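Posting the write-up of our arm fault in pieces, because a couple of people running the same controller asked for it. Finia is a two-arm unit we use for table setting and clearing trials. Author: Delyth Bevan, who also wrote the bug.

Summary first. The left arm kept driving downward after it should have stopped at table height. No injuries. One bent finger mount, now replaced. The stop that ended it was a person pressing the red button.

The task is simple. Pick up cutlery from one folding table, carry it across, put it in the bowl on the other. Glossy marble-pattern tops, metal cutlery, metal bowl. All of it is hard on depth sensing, and we knew that in March.
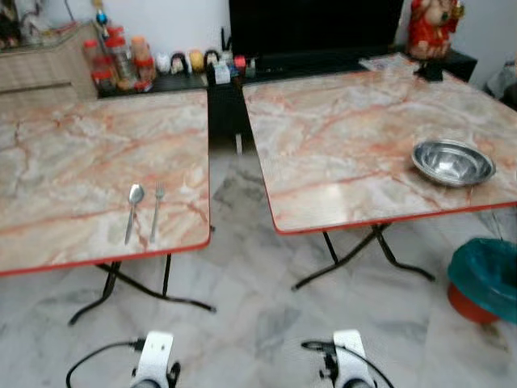
Table height comes from a depth estimate taken at the start of each run. We fit a plane, then set a floor for the arm 5 mm above it. If the fit is poor, the software is meant to refuse to move.

The fit was not poor. That was the trouble. Reflections on the top gave a consistent set of points well below the real surface, and the planner accepted them as a table. Residuals were lower than on a matte top.

So the software limit sat under the table. The arm went for the fork, touched the top, and read contact force as friction in the wrist joint. Dastine, our control layer, compensates for friction. It pushed harder.

The force cut-off should have caught it at 90 N. It was being averaged over 1,000 samples, a setting I had put in to quiet false trips and never took out. By the time the average moved, the mount had bent – and the run was still live.

Second fault, found while checking the first. With the wrist pointed down past the table edge, the plane fit will lock onto the floor instead.

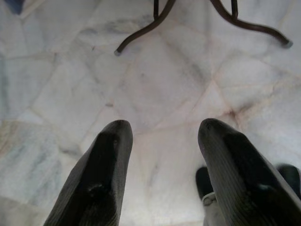

The wrist view has no idea what it is looking at, only how far away it is. A floor is flat, large and easy to fit, so it scores well. On this floor the stone has seams and grey veining all over it, which gives the matcher plenty of texture to work with, far more than a shiny tabletop does. The curved furniture legs at the top were thrown out as outliers. So were the shoes at lower right, and that one is a safety matter. A person's feet should never be discarded as noise.

Changes made so far. The force cut-off now uses 6 samples. Table height is entered by hand from a tape measure, and any fit that disagrees with it blocks the run.

Outlier clusters near the floor now hold the arm until an operator clears them. This is slow and trips on furniture. We are leaving it in.

Not fixed: the friction compensation still can't tell a table from a stiff joint. Probert is being used as the test branch for that. Please don't merge it into anything that moves.

If you run Dastine with averaging on the force channel, check the window length before your next session. The default is fine. Mine wasn't the default.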